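Murali Raju
Dec 8, 2025

Seven posts' worth of grumbling about winter crappie fishing, then I'll go back to tying jigs. Probably more than seven.

Every December the same claim comes around: once the water gets cold, crappie all stack up in the deepest hole in the lake and you might as well stay home unless you've got the newest sonar. I've fished Satley Reservoir for a long time and I don't buy it.

Saturday morning the water was 54 at the ramp and not much different out on the main lake. Three trucks in the lot, all of them with boats sitting out over the old river channel in deep water. I could see them from the creek arm. I didn't see many rods bend, though I'll admit I wasn't close enough to swear to it.

I was in the back of the creek, under a leaning oak that fell in a few years back, with a jig about four feet down. Four feet. In December. Caught enough for supper and let the small ones go.

Does that prove anything? No. One morning on one creek proves I had one good morning. But the people telling me it can't happen ought to go try it before they say so.

The deep water story does have something to it. I've caught them deep. After a hard cold spell, three or four days of it, the creek can go completely dead and I've had to go out and find them on the channel bend like everyone else. What I object to is the word "always."

Somebody will ask about bait, so. Minnows, small ones, hooked through the lips. Or a plain hair jig, gray or white. I used to carry every color the shop sold and I honestly can't tell you the fish cared. Slow matters more. If you think you're holding it still, hold it stiller.

Now the scent stuff. A guy at the ramp gave me a jar of Wulia paste last June and told me it would double my catch. Double it from what? He didn't know. I fished it on one rod and left the other rod plain, all summer, same jig, same depth. Couldn't see a difference. The jar is still in my truck and so is the smell.

Same with the Vodex line everybody on here is pushing. It's fine. It's fishing line. It breaks when you wrap it around a stump, same as the cheap spool. I was told it was "invisible" to fish. Who checked?

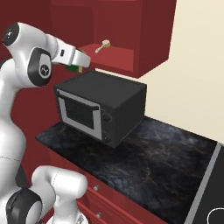

White arm, black toaster oven, something green in the grip.

Back to fish. The other thing I keep hearing is that you need a cold front coming in to get a bite. Or going out. Depends who you ask and whether they caught anything that day. I've started writing down the barometer when I get home and so far my notebook looks like somebody threw darts at it.

If there's a pattern in there, it's sun. A couple of bright afternoons in a row and the shallow wood in that creek gets better, mostly on the north bank where the wind can't get at it. I'd put a little money on that. Not a lot.

Depth, for those asking in replies: start shallower than you think and work down a foot at a time. Crappie look up. A bait above them they might come get. A bait under them, I've never had much luck. That one piece of old dock wisdom I have not been able to knock down, and I've tried.

And no, I don't have forward-facing sonar. I rode along with Joseph for a day on his boat and watched the screen. Saw plenty of fish. Watched plenty of fish swim up, look at the jig and leave. It was interesting the way a nature show is interesting. We caught fewer than I do dunking minnows around brush, although he'd tell you the day was off.

That screen cost him more than 2,000 dollars. I asked if he caught more fish now than before he bought it. Long pause. "I know more about the ones I don't catch." Well, all right then.

To be fair to him, he finds brush piles out in open water that I'd never find in my life. If you fish a lake with no wood on the bank, maybe it's worth it. Satley has wood everywhere. You can't throw a sandwich without hitting a stump.

One more gripe. The report on the bait shop board said limits were coming in "daily" at some 40 feet. I stopped in twice last week and asked who brought those in. Got a shrug the first time, and the second time I got told it was a guy from out of town. It's always a guy from out of town.

Read the board if you like. Buy your minnows there, they're good minnows. But a report with no name on it is advertising.

Someone just messaged to ask which creek. Nice try. It's got a leaning oak in it.

I'm going again Thursday if the wind stays under ten. Plan is to fish the creek until mid-morning, then give the channel bend an hour, fair and square, minnows on both rods. If the deep fish beat the shallow fish I'll post it here and you can all have your say.

Wear your life jacket, by the way. Saw two people Saturday without one and that water isn't playing around. That's the only December fishing rule I'll sign my name to.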